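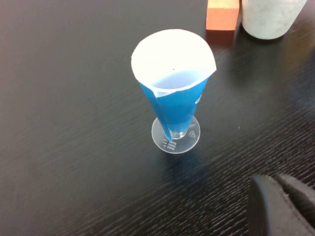 Cell 2 inspection checklist, with comments

Cell: cup handling, black table, Plenon controller
Inspected by: Kerstin Magnusson
Second signature: Miklós Vass
Month: January
Status: released for use, two items open

1. Stops and power

1.1 Emergency stop at the operator side cuts both arms. OK.
1.2 Emergency stop at the wall side cuts both arms. OK. Button cap is stiff. It latches and releases, but replace it at the next visit.
1.3 Arms hold position when power is removed. OK. Tested with the grippers raised and no part in the fingers.
1.4 Restart needs a separate reset after a stop is released. OK.
1.5 Mains lead and plug free of damage. OK.

2. Table and parts

2.1 Table bolts marked and marks in line. OK.
2.2 Tabletop clean enough for the cameras. Comment: wipe with a dry cloth only. The spray we used last year left a film that showed up as glare.
2.3 Paper cone seated down in its clear foot. The cone has to stand by itself before a run starts. If the paper has opened along the seam, throw the cone away and roll a new one from the blue and white stock. Do not tape it. Tape catches on the finger pads.
2.4 Clear foot free of cracks. OK. Look from the side, as cracks in the stem are hard to see from the top.
2.5 Plastic cups free of splits at the rim. One split cup removed and replaced.
2.6 Spare parts kept off the table during cup runs unless the program calls for them. Reminded the evening shift.

3. Wrist camera and approach

3.1 Camera bracket tight. OK, 2 screws checked by hand and marked.
3.2 Lens clean. OK.
3.3 Exposure set to the stored value. Not OK on arrival. Someone had left it on automatic. Corrected by Vass and saved.

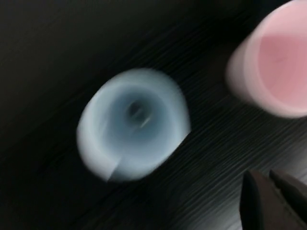

3.4 Approach speed over the table. The limit for this cell is 300 mm per second with the guard open, and the program was inside that. It is still too fast for the wrist camera. At that speed the rims of the blue and pink cups smear into the table grain, and an operator checking finger position on the monitor has little to go on. We lowered the last part of the approach and left the travel moves alone. Engström asked whether a shorter exposure would do the same job. Possibly, but the lights over the table would have to be changed first, and that is a separate order.
3.5 Finger opening matches the value on the screen. OK after re-zero. Repeat the zero whenever the pads are changed.
3.6 Finger pads not torn or shiny. Right pad worn at the tip. Replaced from stock.

4. Arm, gripper and cables

4.1 Finger screws tight. OK.
4.2 No play at the wrist when pushed by hand, power off. OK.
4.3 Cable ties in place and trimmed. Not OK. Several tails are long enough to scratch a hand. Trim flush and run a finger over each one afterward.
4.4 Cables clear of the joints through full travel. Open item. There is too much slack on the right side. It does not reach the cups in any stored position, but it has to be clipped back before the Gulport parts go in.
4.5 Gripper can be lowered into the nested cups and raised again without lifting the whole stack. Pass on 7 tries. Do this one at slow speed with a hand on the stop.
4.6 Second arm parked and locked out while the first is being checked. OK.
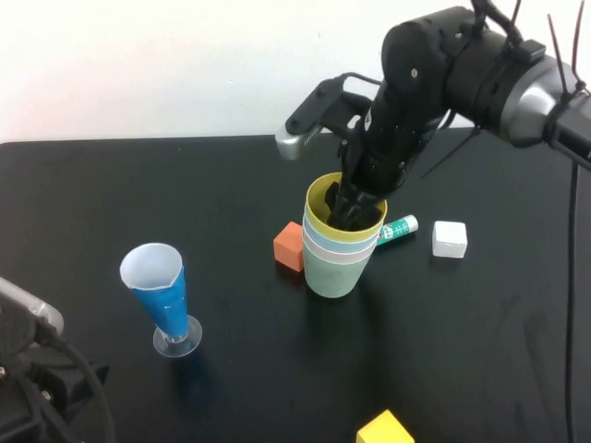
Item 4.5, gripper down in the cup stack. Note the cable at right, item 4.4.

5. Guarding and floor

5.1 Guard panels closed and latched. OK.
5.2 Opening the guard drops the arms to reduced speed. OK.
5.3 Floor tape visible on all 4 sides. Worn at the door. Sundqvist has a roll.
5.4 Lockout tags and padlock on the hook. OK.

Open items

4.4 Clip the slack cable. Kjell Brekke, before the Gulport parts are loaded.
1.2 Stop button cap. Ordered through Mandex. The button may be used until it arrives, but test it at the start of every shift and write the result in the log.

Signed: K. Magnusson, M. Vass
Copy to: O. Engström, M. Sundqvist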